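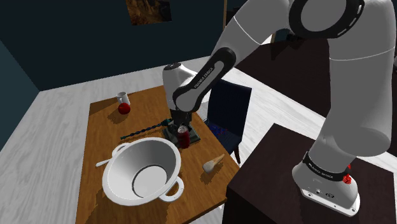 把持作業用ロボット設備の導入計画

概要
把持作業用ロボット設備の導入計画とは、卓上で物をつかみ、移し、置く作業を行うロボットアームについて、購入の前に費用、場所、人員、時期を決める手続きのことである。研究室、学校、小規模な工場などで作成される。計画は普通、シミュレーションによる検討、見積もり、試験導入、本購入の順に進む。

費用の区分
費用は大きく初期費用と維持費用に分けられる。初期費用には、アーム本体、グリッパ、制御用計算機、カメラ、架台、安全柵、設置工事が含まれる。維持費用には、保守契約、交換部品、ソフトウェアの更新料、担当者の教育費がある。アーム本体の価格だけで予算を申請し、後から架台と工事の費用が不足する例が多い。Clokcombeの技術学校では、最初の予算のうち本体が占めた割合は80%であったが、見直しの後は本体以外の項目が23件に増えた。

シミュレーションによる事前検討
購入の前に、計算機の中に机、アーム、対象物を置き、作業が成り立つかどうかを調べる方法が広く使われている。対象物には缶、マグカップ、果物、ボウルのような日用品のモデルがよく選ばれる。形と大きさが異なるので、グリッパの開き幅や指の形を比べるのに都合がよい。
缶の場合、立っているときと横に傾いているときでは、指を入れる方向が変わる。隣に大きなボウルがあれば、指と縁の間隔も確かめなければならない。 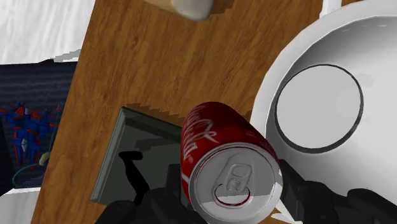

そのため検討では、対象物の姿勢と周囲の物の配置を少しずつ変え、同じ作業を繰り返す。Dollus計画では一つの対象物につき800回を超える試行を行い、その結果を見てグリッパの仕様を決めた。ただし、摩擦や部品の摩耗はモデルに十分に表れないことがある。シミュレーションの結果は、実機の試験の代わりにはならない。

見積もりと契約
見積もりは、同じ条件書を用いて複数の業者から取ることが望ましい。条件書には、可搬質量、到達距離、電源、納入場所の床の状態、検収の方法を書く。Conceição社の場合、見積もりの有効期間は30日であり、予算の承認がこれより遅れると再見積もりが必要になる。年度末に納入を希望するときは、11月までに発注先を決める機関が多い。

設置場所
机の寸法は、アームの到達範囲と対象物の置き場所の両方から決める。架台を机と別に設ける方式では、床の面積が余分に必要であるが、机の交換は容易になる。Culelの工房では、この方式を採用した後に机を二度交換したが、架台の工事は行わなかった。

関連項目
産業用ロボット、エンドエフェクタ、設備投資、検収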